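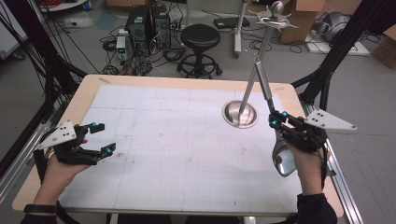 Ladles, Bowls and a Lot of Patience: News from the Table

If you walked past the Dakville lab on Tuesday and heard metal clinking for most of the afternoon, that was us! The kitchen tools set is well under way, and we're so pleased with how it's coming along that it gets the top spot in this month's newsletter.

For anyone who joined after the spring issue, Umia is our learning system for handling everyday objects. It learns from people. A person holds a gripper in each hand and does the job the way they'd do it at home, only with jaws where the fingers would be, and each try is saved as one example. The white plates with the black dots ride on top of the grippers so we can work out where each hand was and which way it was turned. Then Umia gets to study the whole pile.

We started the season with boxes and cups, which behave themselves. Ladles do not! A ladle has all its weight at one end, so if you clamp it high on the handle it wants to swing, and if you clamp it low you run out of room over the bowl. The steel is shiny too, and shiny things have always given our older models trouble. That's exactly why we wanted them in the set. Leire Palacios, who put the task list together, has been asking for long-handled tools since last year and she is (rightly) enjoying herself.

So far we have almost 900 examples saved. The first 400 were plain pick-ups, one hand, one tool, set it back down. After that we moved to two-handed tries, where one gripper waits open while the other brings the tool across, and those take longer but they're much more fun to do. Leire's advice to new people is to slow down at the moment the jaws close. Everybody rushes that part, me included, and you can spot it right away when you play the example back.

We've also stopped throwing out the clumsy ones. If you drop a spoon and pick it up again, keep going and finish the try. Nultent, our partners on the training side, asked for more recoveries like that, and they'd like them marked with an R in the log so they can be found later. Please write it at the time and not at the end of the day. I've tried doing it from memory and I was wrong about half of mine.

The paper on the table is looking pretty gray by now, with smudges and pencil-like marks all over it. Leave it be for the moment. We'll lay a new sheet when the set is finished and we switch over to the Lorente tasks, which will be lids and jars (I can't wait for the jars).

Sessions run 3 hours with a break in the middle, and there are 8 open spots through the end of August. You don't need any background in robots, and it takes most people a few tries to stop reaching with their real fingers. Put your name on the sheet by the lab door, or send Leire a note and she'll find you a time.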